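Stop tuning the policy. Fix the timestamps.

By Caoimhe Tierney

I've said this in three meetings now so it may as well be written down. Most of what gets called a learning problem in manipulation is a tooling problem. Clocks. Logging. A replay viewer that drops samples and doesn't tell you.

Last winter we spent most of February on a folding policy that hesitated. Gripper would come in, almost close, back off, come in again. Everyone had a theory. Bigger network, smaller network, more demos. Davoud Hosseinzadeh wanted to throw out the action chunking and start over. We trained it again on 1,902 demonstrations and it hesitated exactly the same.

Then Enikő Veres plotted gripper width against video and the two were off by 65 milliseconds. Not on every episode, only the ones recorded after a Doro update. So the policy had been shown fingers closing on cloth before the fingers got there. Of course it backed off. I would too. 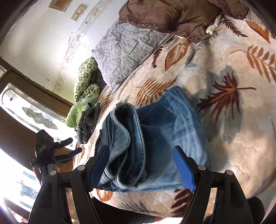

Page last changed: 13/05/2025

Cloth is where this stuff bites. A mug forgives you. Close late on a mug and you still have a mug. With denim folded over on a fleece blanket there's a thick edge between the pads, soft layers everywhere, and the blanket is soft as well, so a few bad samples and you're pinching the bedding. And that blanket is covered in big leaves and ferns. Perception has to find the edge of a pair of jeans in all that, fine, it mostly can. But only if the pose it gets handed belongs to the same moment as the pixels.

Two grippers makes it worse. Two devices, two clocks, and a planner that assumes they agree. Ours didn't. Kistusent (our sync layer, I didn't name it) was stamping on arrival instead of on capture, which is fine on a quiet network and garbage on a busy one.

Lalit Bansal's objection, and its a fair one, is that a good enough model should learn through the noise. Maybe. If the noise is random. A constant offset in a third of your data isn't noise, its a second robot. You're asking one policy to be both.

What I want is boring. Stamp at capture. Refuse to write an episode if the streams drift. Log at 100 Hz and check that you really did, we had files at 66 that said 100 in the header. Tumaini Rweyemamu wrote a checker for teh Jelbridge rig in an afternoon and it's caught more than any ablation I ran this year.

No paper in it, I know. Run the checker anyway, before the next training job goes in the queue please.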